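フェルト工房の公開日に行ってきました

六月に、Flokelというフェルトの工房の公開日へ行きました。一年に一回だけ、ふだんは閉まっている作業場の中を見せてくれる日です。私は日本に住んで長いですが、工場や工房の見学に申し込んだのは今回が初めてでした。日本語の申し込みの紙に「見学の目的」という欄があって、何を書けばよいかしばらく考えて、「羊毛が好きだからです」と書きました。それで受け付けてもらえました。

工房は駅からバスに乗って、終点の一つ手前で降りたところにあります。バス停の名前と工房の名前は関係がないので、初めて行く人は地図を印刷して持って行ったほうがよいと思います。私は反対側の坂を上ってしまい、途中で犬の散歩をしている人に道を聞きました。着いたのは午前の回が始まる少し前でした。

入口で靴をぬいで、貸してもらったスリッパにはきかえます。参加費は3000円で、お茶と小さい材料の袋がついています。高いと感じる人もいるかもしれませんが、見学は長いですし、説明もていねいでしたから、私は満足しています。

最初の部屋は、原毛の部屋でした。洗う前の羊毛と洗った後の羊毛が、別々の棚に置いてあります。洗う前のものは、においがかなり強いです。私の祖母の家にも羊がいましたので、私にはなつかしいにおいでしたが、となりの人はハンカチを鼻に当てていました。案内の人は、油がどのくらい残っているかによって、フェルトになるときの早さが変わると説明しました。油が多すぎると繊維がすべって、からまるのがおそくなるそうです。

次に、カードの機械を見ました。細かい針のついたローラーで、羊毛の向きをそろえる機械です。スイッチを入れると音が大きくて、説明がほとんど聞こえませんでした。案内の人もそれを知っていて、先に全部話してから機械を動かしました。出てくる羊毛は雲のようにうすくて、息をかけると動きます。さわってもよいと言われましたので、みんなで順番にさわりました。 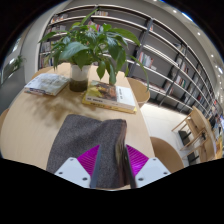 それから、水と石けんで羊毛を縮める工程の話になりました。ここが一番おもしろかったです。フェルトは織物とちがって、たて糸もよこ糸もありません。ぬるいお湯と石けんで湿らせて、こすったり巻いたりしているうちに、繊維がからまって一枚の布になります。言葉で読むと簡単ですが、私がやってみると、はしのほうがうすくなって、穴があきそうになりました。手の力が強すぎるのだそうです。最初の5分は、なでるだけでよいと教えてもらいました。

縮んだあとの大きさについても質問が出ました。ある参加者が、はじめの大きさをどうやって決めるのですかと聞きました。答えは、必ず小さい見本を作ってから計算する、でした。同じ種類の羊の毛でも、年によって縮み方がちがうので、去年のノートをそのまま使うと失敗するそうです。作業場の本棚には、その見本をはったノートが並んでいました。古いノートは紙が茶色になっていて、開くと少し毛が落ちます。

お茶の時間には、近くのPoojaryという店の焼き菓子が出ました。カルダモンの香りがして、甘さはひかえめです。店は工房から歩いて行けると聞いたので帰りに寄りましたが、もう売り切れでした。行きたい人は午前中がよいと思います。

後半は染めの話でした。鍋は2つあって、一つは植物の染料、もう一つは化学染料に使います。私は植物の染料のほうがずっと良いものだと思っていましたが、案内の人は、そういう比べ方はあまりしないと言いました。帽子のように日光に当たるものには、色が変わりにくい化学染料を選ぶことが多いそうです。反対に、部屋の中で使う敷物には植物の染料をよく使うとのことでした。玉ねぎの皮で染めた黄色は、私が想像していたよりも明るい色でした。

売店は小さい部屋です。コースター、室内ばき、眼鏡を入れる袋などがあります。Detolsideという会社の羊毛用の石けんも売っていました。工房でも同じものを使っているそうで、私は固形のものを一つ買いました。室内ばきもほしかったのですが、私の足に合う大きさがありませんでした。注文もできますが、2か月待ちだと言われて、今回はやめました。

少し残念だったことも書いておきます。カードの部屋は通路がせまく、後ろに立つと手元がよく見えません。それから、配られた紙の字が小さくて、漢字にふりがながありませんでした。「縮絨」という字を私は読めなくて、となりの人に教えてもらいました。「しゅくじゅう」と読みます。辞書を引いても、声に出して言うのはまだむずかしいです。

帰りのバスは本数が少ないので、来る人は先に時刻を調べてください。私は一本のがして、バス停のベンチで材料の袋を開けてみました。中には白と灰色の羊毛と、作り方を書いた紙が入っていました。家に帰ってから白いほうで小さい玉を作りましたが、まだやわらかくて、押すと形が変わります。灰色のほうは、石けんの量を減らして、もう一度やってみるつもりです。

来年の公開日の案内は、春に工房の掲示板に出るそうです。次はZuvitzという織物の工房も同じころに公開すると聞きましたので、そちらにも申し込みたいと思っています。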